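Ticket 554
Queue: Cell hardware / grippers
Status: Open, waiting on part
Subject: Left gripper releases late on thin clear parts (Jetlow fingers vs. Vatar fingers)

Opened 2026-06-04

Symptom: during handover trials the left gripper reports open, but the part stays on one finger. Right gripper closes on nothing, controller logs a width mismatch and both arms hold. Happens with clear plastic parts only. Barcoded packets hand over normally.

Setup: two arms, Ruchti controller, firmware unchanged from the last ticket. Jetlow pointed fingers on both sides at the start of the test. Wrist cameras on, exposure locked.

Step 1. Recalibrated finger zero on both sides. No change.

Step 2. Swapped the left and right wrist camera leads at the controller, then swapped them back. Frame timing is the same on both channels. Cameras ruled out as the cause of the late release. Clear parts still give poor contrast on a printed mat, so the handover pose is taught and does not use vision.

Step 3. Lowered closing current on the left from 800 to 554 mA. Late releases dropped but did not stop. Below that value the part slips during the move to the meeting point.

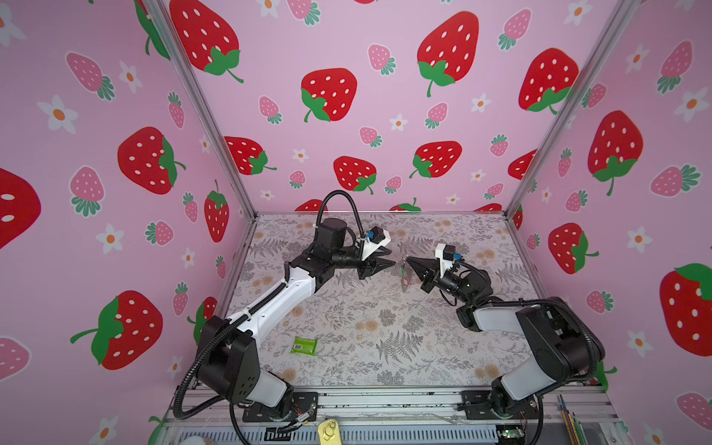

Page 2

Step 4. Fitted Vatar fingers on the left only and repeated the same program. Release was clean for 116 cycles, then one late release. The Vatar pads are harder and mark the part slightly. Jetlow pads leave no marks.

Step 5. Added a 2 mm retract on the receiving side after close, before the giving side opens. Made it worse with Jetlow, no effect with Vatar. Reverted.

Step 6. Checked cable sleeving on the left wrist for drag at the handover pose. Moved the arm through the pose with power off. No catch felt.

Current view: pad material is holding the part by static or residue. Controller and arm are not suspected. Plider has a textured pad in the same bolt pattern; one set is on order.

Workaround: run Vatar left, Jetlow right, current at 554. Do not run clear parts unattended.

Next: repeat step 4 with Plider pads on the left, same program, same count. Log finger width at every release and attach to this ticket.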